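Clearing the Bench: A Two-Arm Build in a Shared Workshop

Posted by Matilde Frade
Build gallery, page 4

This page covers the March sessions on Plirus, the two-armed robot I've been putting together at the Tesar workshop. Earlier pages cover the frame, the shoulder joints and the first power-up. By this stage both arms move through their full range and the grippers close on command, so most of the work is in getting the whole thing to do a plain household job from start to finish.

The job I picked is clearing a table. It needs reaching, grasping, carrying and letting go, and everything on the table can be dropped without costing me anything. The software side is a small planner called Wuvoreck that I wrote over the winter. It keeps a list of what's on the tabletop, picks the nearest item marked as rubbish and hands it to whichever arm can get there with the least shoulder movement.

Notes on the parts, for those who asked after the last page: the wrist brackets are the Hordiienko pattern, reprinted with thicker walls. The bracket file on the downloads page has been updated. If you printed the old one, the screw holes are in the same places, so you can swap it without taking the forearm apart. Use the longer screws.

Running both arms at once

Up to now I'd been testing one arm at a time. With both going, the planner has to let one arm hold its position over the bin while the other gets on with the next pickup. The first version wouldn't allow that. It locked the second arm until the first had finished and parked, and a full table took ages.

The fix was to split the work area down the middle and give each arm its own half, with a shared strip in the centre that only one arm can enter at a time. It's a crude rule but it has stopped the wrists from knocking together. The log for the session shows 101 grasp attempts, counting the ones I stopped by hand.

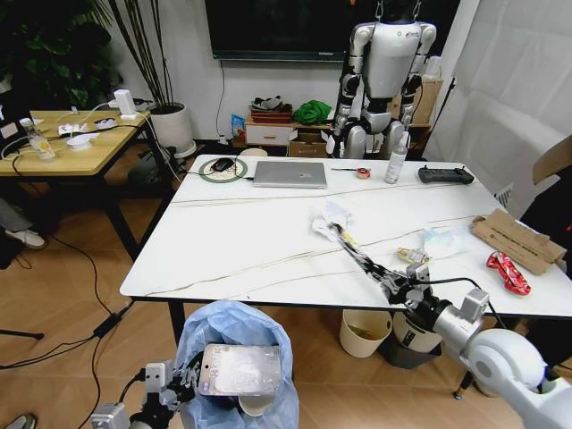

Left arm over the lined bin with a silver packet, right gripper on a crumpled tissue near the middle of the table. The laptop, mouse and spray bottle are on the keep list.

Soft items and the grip setting

Tissue is harder than it sounds. The gripper reports contact by motor current, and a tissue gives almost no resistance, so the controller kept deciding it had missed. I lowered the contact threshold and added a rule that if the fingers are nearly closed and the camera still sees something white between them, it counts as a grasp.

Plastic bags are the same problem with extra trouble. They drift when the hand comes near and they cling to the fingers on release. I've added a slow open followed by a small shake over the bin. The shake works better if the wrist is tilted forward first.

Foil packets are the easiest thing on the list for the hand, and the worst for the camera. The colour changes with the angle of the light, and the planner would sometimes list the same packet twice. Drawing the curtain helped a little. Turning off the depth filter helped more.

Flat cardboard is still mostly a failure. The fingers need an edge to get under, and a flattened piece lying against a smooth tabletop doesn't offer one. My plan is to have one arm slide it toward the edge and the other take hold of the overhang. I haven't written that yet.

Settings used

Planner loop: 8 cycles per second
Gripper close speed: slow for tissue and bags, normal for everything else
Shared strip: one arm at a time, left arm has priority
Release: slow open, tilt, shake
Log file: session 2185, on the downloads page with the others

The loop could go faster, but the left shoulder gets a buzz in it when I raise the rate. I think that's the driver board and not the joint, as it goes away when I swap the boards over. A replacement is on order.

Still to do

Write the slide-and-grab move for cardboard.
Tidy the cable along the right forearm and add a clip near the wrist.
Teach the planner that a bin can be full.
Reprint the left finger pads in the softer filament.

Questions about the brackets or the planner can go in the comments. If you're building from the old parts list, please check the wrist section again before you order, as two of the bearings have changed size.

Next page: the new driver board and the cardboard move.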